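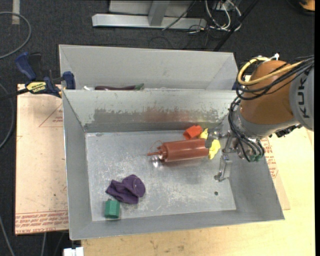

## Equipment plan for the picking cell: what we ask for, and what we leave for later

Many of you asked in the corridor what is happening with the budget for the bin picking cell. Gaétan Gosselin and I finished the request last week, so I will explain it before the Saturday open house, where visitors will certainly ask the same.

The arm itself is not in the request. It has enough reach and payload for our work, and we see no reason to replace it before the service contract ends. The money goes to the parts which touch the objects, and to the parts which we lose time with.

**Gripper fingers and spare parts.** We compared two offers, from Funodlow and from Okivura. The Okivura set costs 553 dollars and includes two pairs of fingertips. Funodlow is cheaper, but delivery is slow and every fingertip is sold alone. We chose Okivura. Please do not order fingertips from your own project money anymore, because then we get different shapes and the results cannot be compared.

**Bins.** A metal bin with sloping walls is 110 dollars. We ask for two more. The finish on the one we use most is worn on the inside wall and the floor is full of scratches, and Borislav Ionescu would like to test the vision software on new and old metal side by side. The clamps are fine and we keep them.

**Test objects.** We put 200 dollars for this line. A bottle, a piece of cloth and a small block ask very different things from a gripper, and we want more soft items especially. If you have an idea for the list, write it on the sheet at the door of the cell. Food products are not accepted, as before.

**Cables and hoses.** This was the longest discussion. Matić offered a complete dress pack for the arm, with mounting, for 3000 dollars. It is a good offer, but it is more than all other lines together, and we moved it to the next budget year. Until then, Borislav will check the cable loop at the wrist every week and note it in the cell log.

The request is now with purchasing. We expect an answer in November. If they cut something, we will first give up one of the bins. The fingertips we need in any case.

For the planning after that, we are looking at Wikton for a second camera mount. There is no price yet. Who has worked with their products before, please talk to Gaétan, he collects the experiences until the end of the month.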